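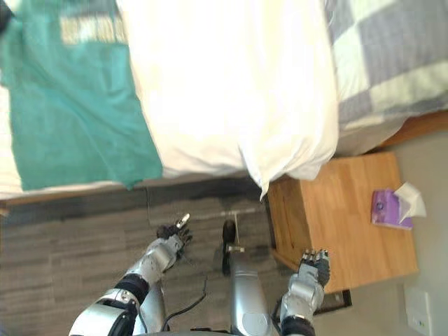
Florante Padilla wrote to us that he always folded the T-shirts first and made the bed after, and then had to fold the T-shirts again. We thank him for this remark, and the order of the steps is now changed.

4. Making the bed and folding on it

4.1 Take all clothes off the bed. A T-shirt can wait on a chair.

4.2 Pull the Lumbao duvet up by its two top corners. Lift the side which hangs down and lay it back on the mattress.

4.3 Shake the duvet once and smooth it from the middle to the sides.

4.4 Fold the checkered blanket in half and put it across the foot end.

4.5 Lay the T-shirt flat with the print down. Fold both sides to the middle, then bring the hem up to the collar.

Note: The duvet in the large size weighs 1,000 g more than the small one. Two persons can do step 4.2 more easily.

Caution: Do not let the bedding touch the floor – dust stays in the seams. Keep drinks away from the bedside table while you shake the duvet.

For washing, see section 5.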